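The Balivow 20 Refurbished Desktop
Skerik Equipment > Computers > Second-Hand > Balivow 20

For people who need a computer and have made peace with the fact that it will look like a computer.
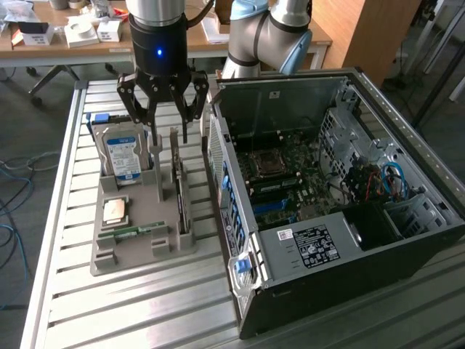
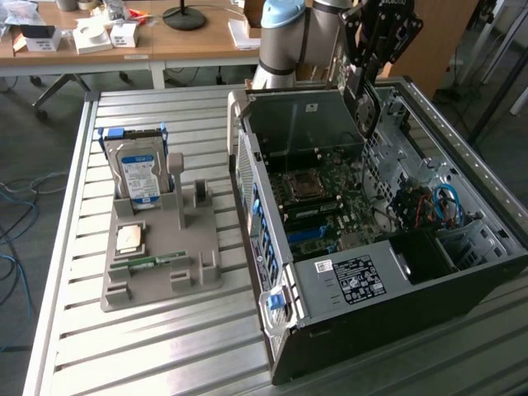
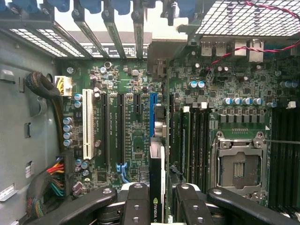
Skerik Equipment — Refurbished Desktops Department

The Balivow 20 is an office desktop that has already had one career. Ours come mostly from insurance offices and one very large dental billing company, where they spent their days opening spreadsheets and their nights waiting for updates. They are sturdy, square and heavier than you remember desktops being. Lift with your knees.

We buy them by the pallet, wipe the drives, clean out the dust (we once found a birthday candle) and sell them on at a price that makes our accountant sigh. Page last revised Thursday, March 21, 2019.

Who it's for

Front desks, school libraries, church offices, workshops, and anybody whose work happens in a word processor and eleven browser tabs. It will run your bookkeeping. It will print your labels, assuming the printer is in the mood, and we accept no responsibility for the printer.

It is a poor choice for video editing. It will play games, provided they are the games that were around when it was.

What you get

The desktop itself, tested and with a fresh operating system
Power cord
Keyboard and mouse, matching if we can manage it
One sheet of paper with setup instructions, both sides

Monitors are sold separately. So are speakers, though the built-in one will beep at you for free.

Condition grades

Grade A: Light marks. You would have to go looking for them.
Grade B: Scratches on the case, and possibly the ghost of an asset sticker. We have tried everything on those stickers. The glue will outlive us.
Grade C: Works perfectly, looks like it fell off something. Very popular with auto shops.

All three grades pass the same tests and carry the same warranty. If yours is going under a desk, buy the C and spend the difference on lunch.

Upgrades

Extra memory and a larger drive can be added when you order. We fit them before shipping and there is no charge for the labor. The Prummont quiet fan kit is also available, and we recommend it for reading rooms and for people who share an office with someone sensitive. Buyers who prefer to do their own upgrades are welcome to. Opening the case does not void our warranty. Opening it with a butter knife might.

Warranty and returns

2 years on parts and labor, starting the day it leaves our dock. If something fails, call first, because half of all failures are a power strip. Returns are accepted within 20 days in the original box — or a box, at any rate. Coffee is not covered. Neither is soup, and we wish we hadn't needed to add that.

Bulk orders

Discounts start at 20 units. Our biggest order so far was 1,000, for the Lodhi school district, delivered in December during a snowstorm and carried in through the gym. We have warehouse space for 3,000, so feel free to beat the record. Larger orders can be split across several deliveries and set up with your own software.

Questions about stock, grades or shipping go to Atif Warraich on the sales desk. He answers email faster than he answers the phone, and he will ask you for your loading dock hours. Please know them.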